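The Inventory

The lease on the house in Zandstead required a written inventory before the keys changed hands. Ffion Parry had done 68 of them for Trisent and had a method. She started at the front door, kept the wall on her left, and wrote down fixtures before furniture. A room took as long as it took. The fee was the same.

Erhan Bilgin met her in the hall. He had lived there with his mother until October and was letting the place through the agency for the first time. He had a copy of the form and had filled in part of it himself, in pencil.

"You put 'fireplace, good,'" she said.

"It is good."

"Good is a condition. I need the type."

They went through to the living room. She wrote: walls, gray-beige, no marks. Ceiling, light gray, plain. Chimney breast, brick, painted white. Picture on same, dark frame. Doorway, white trim.
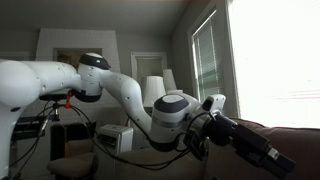
"Does the picture stay?" she asked.

"What happens if it stays?"

"It goes on the list with a value. If the tenant damages it, you claim the value."

He thought about this. His mother had bought it from a dealer named Ateş, who asked 533 for it and took 500. She had repeated both figures to visitors for the rest of her life. Erhan had never liked the picture. The brown in it was the brown of old tea.

"Five hundred," he said.

"Do you have a receipt?"

"No."

She wrote: value stated by owner, no receipt. She drew a short line under it and moved to the couch.

The couch was brown going to gray, with a rounded back. She checked the seams along the seat cushions and pressed the back with the flat of her hand. The form had a column for wear, scored from one to five. She gave it a two.

"My mother sat at that end," Erhan said. "By the window. She kept a pillow behind her and moved it when people came, so it would look as if she didn't need it."

"Which pillow?"

"The navy one."

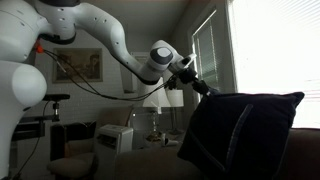 Ffion wrote: throw pillow, square, dark navy, raised seam. She waited with the pen over the next column.

"Stays or goes?"

He had brought one box for the things he was keeping. It was in the hall with the lid off, and so far it held a radio, an Ollo with a bent antenna, and a folder of gas bills.

"What value would you put on it?" he asked.

"I don't set values. I record them."

"Then leave it off."

She crossed out the line once, so it could still be read, and wrote her initials and 5/8/24 in the margin. Erhan went to get the box.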